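Machines and chores, a Sunday thread. 10/26/25, kettle on.

Every June the Brelunbridge paper promises us a robot that folds towels. Every autumn I am still folding towels.

I fix old desktops for a living at Brimgate, so people assume I'd be first against the wall. Opening a case, swapping memory, closing it again. Sounds like something a machine ought to manage before lunch.

Then you look at what the job is made of. Four memory slots side by side, latches the size of a grain of rice, and a module that wants a firm push from something that knows when to stop. One stick in, three slots still to go.

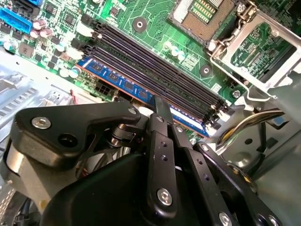

Can a robot do a repair bench's work yet?

Parts of it, if the parts are always in the same place and someone is paid to keep them there.

My benches have never kept anything in the same place. Last week I lost a screwdriver for 9 days. Yes, I know.

And don't get me started on cables. A memory stick is at least rigid. A cable has moods.

Sockets are worse - bend one contact and you've bought somebody a new board.

The Benix rep quoted me 18 months until "full bench autonomy". He quoted me 18 months last time as well.

I'd pay 1000 quid tomorrow for one that only did the tiny screws. Picked them up off the carpet, even.

Anyway, towels. Back in a bit.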